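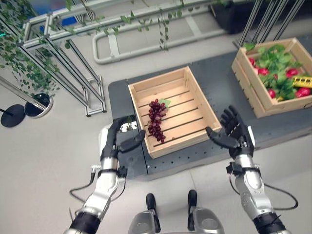
# Doso — packing fruit and veg for a shop window

Second year retail display unit, project report, second draft. Still needs the reference list.

## What we set out to do

Make a window display for a pretend greengrocer, using slatted pine crates and artificial produce. Budget was $300. We spent it all and then a bit more on tape.

The brief from the unit guide said the display had to read as "fresh" from the footpath, stand up to being packed and repacked, and go in the back of a hatchback. No real food, the display has to stay up till September.

## Materials

- pine crates from Pititz, slatted sides and slatted floor
- fake grapes, red and green, from Mumier
- leafy greens and radishes, also fake, out of the bargain bin at Polishchuk
- tissue paper (not used in the end)
- felt dots for under the crates

We looked at plastic tubs first. Cheaper, and they stack better, but they looked like a canteen. Pine won.

## Packing the crates

Started with the greens because they take up so much room. Leaves go in first, fluffed up, then the radishes pushed down between them so they sit *in* the leaves and don't roll about on top. Spread out is better than a heap. Red on green shows up from a long way off, we checked from across the road.

Grapes are harder. They want to lie flat. A single bunch in a wide crate looks lost, and if you put it dead centre it looks even worse for some reason. We put the red bunch to the left, long ways, stem end up, and kept the other side for the green bunch. Lower it in by the top of the bunch so the bottom berries touch down first and the leaf can flop over the front.

Tried it the other way — berries first, then dropping the stem — and the leaf got folded underneath every time. Took 17 goes before we were happy with the order. Wrote it on the whiteboard, somebody wiped it, wrote it again.
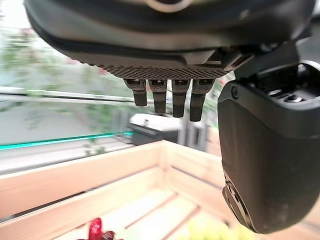
Do the slats need lining before the fruit goes in?

Only for very small pieces that could slip through the gaps. Whole bunches and radishes can sit straight on the wood.

Lining does change the look quite a lot. White tissue made the red grapes look nearly black under the shop lights, and it hid the slats which are the nicest part of the crate. We left it out.

## Setting the crates out

One crate in front, one behind and a bit to the right, with the back one turned on an angle. Straight rows looked like a stockroom. The angle lets you see down into the greens without lifting the whole crate up on a box, so that saved us building a riser.

Felt dots underneath, otherwise they scratch the bench when your shifting them.

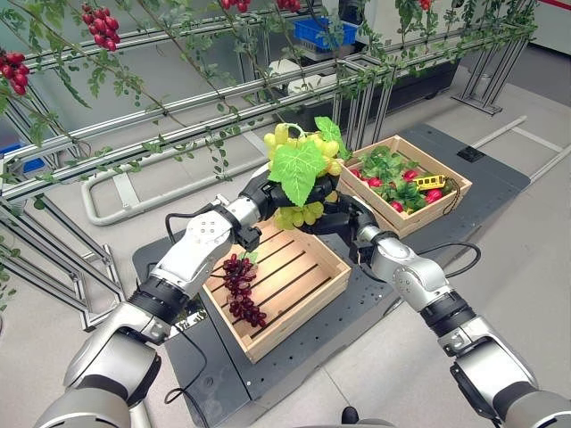

*Page last changed: 12 July 2023*

## What worked, what didn't

The two colours of grape together is the best bit. Pale green beside dark red, people in our tutorial picked it as the strongest part of the display. The tendrils on the stems help too, they break up the outline.

Survey was 77 responses, mostly from the library foyer. Most people said "fresh", 6 said "plastic". Fair enough.

Didn't work: price tags. We cut them from brown card and they dissapeared against the pine. Would do them in black with chalk pen next time.

## To do before hand in

- references
- redo the tags
- label the crates underneath so they go back in the same order
- floor plan, neat copy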